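3. Première mise en route de la cafetière Chambi

Bon, si vous êtes arrivés jusqu'ici c'est que la machine est déballée, que le socle est posé bien à plat et que vous avez gardé le petit sachet de joints (si vous l'avez jeté avec le carton, allez vite le récupérer, je vous attends). On passe à la mise en eau. Chez moi la première fois m'a pris une bonne partie de la matinée parce que je sautais des étapes, alors je vous ai tout remis dans l'ordre.

3.1 Rincer le circuit

1. Retirez le réservoir en le tirant vers le haut, sans l'incliner. Il résiste un peu, c'est le clapet.
2. Lavez-le à l'eau tiède avec une goutte de liquide vaisselle et rincez longuement.
3. Remplissez-le d'eau froide jusqu'au trait MAX.
4. Remettez-le en place et appuyez jusqu'au clic. Pas de clic, pas d'eau !
5. Posez un grand bol sous la buse, puis allumez.
6. Quand le voyant passe au fixe, lancez un cycle à vide. Recommencez jusqu'à avoir passé deux réservoirs entiers.

Note : au premier cycle, la pompe fait un bruit de tracteur. Elle chasse l'air, laissez-la faire. Si le vacarme continue au deuxième, éteignez, enlevez le réservoir, remettez-le et repartez de l'étape 4.

Attention : la buse crache au démarrage, et elle crache brûlant. Gardez les mains loin du bol tant que la pompe tourne.

3.2 Poser le filtre Duseo

Le filtre est facultatif, mais avec une eau calcaire comme la mienne je ne m'en passe plus.

1. Faites tremper la cartouche dans un verre d'eau froide jusqu'à ce qu'il n'y ait plus de bulles.
2. Tournez la bague sur le mois en cours (je l'ai posée en août, donc 8).
3. Enfoncez la cartouche au fond du réservoir, côté grille vers le bas.
4. Faites couler 200 ml et jetez cette eau. Elle peut être un peu grise, c'est le charbon.

Un filtre tient jusqu'à 7 semaines à la maison, avec deux buveurs sérieux. La notice d'origine est plus optimiste que moi - à vous de voir au goût.

3.3 Régler le moulin

La molette du Vorka se trouve sous le couvercle du bac à grains. Elle a 18 crans, le 1 étant le plus fin.

1. Versez une poignée de grains, pas plus, vous allez en gâcher pendant les essais.
2. Mettez la molette au milieu.
3. Lancez la mouture, et seulement ensuite tournez d'un cran à la fois.
4. Faites deux cafés entre chaque changement avant de juger, le premier contient encore l'ancienne mouture.

Attention : ne tournez jamais la molette vers le fin avec le moulin à l'arrêt, les meules se coincent sur les grains restants et il faut tout démonter.

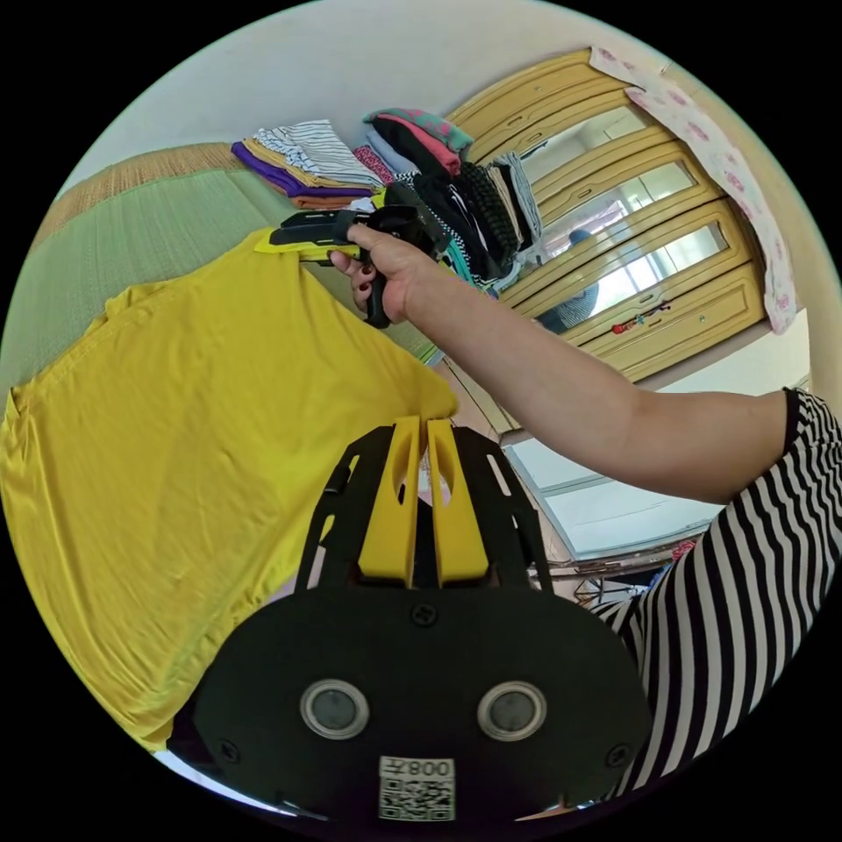 Si le café coule goutte à goutte, remontez de deux crans vers le gros. S'il file en quelques secondes et qu'il est clair comme du thé, descendez vers le fin. J'ai mis un moment à trouver mon réglage avec les grains Pustetti, qui sont assez gras, et j'ai dû tout reprendre en changeant de paquet. Notez votre cran au crayon à l'intérieur du placard, ça évite de recommencer de zéro !

3.4 Régler la longueur de tasse

1. Placez votre tasse préférée sous la buse.
2. Maintenez la touche café enfoncée jusqu'à ce qu'elle clignote.
3. Relâchez quand la tasse est remplie comme vous l'aimez. La machine garde ce volume en mémoire.

Note : une coupure de courant efface le réglage. Pour le détartrage, voir la section 4.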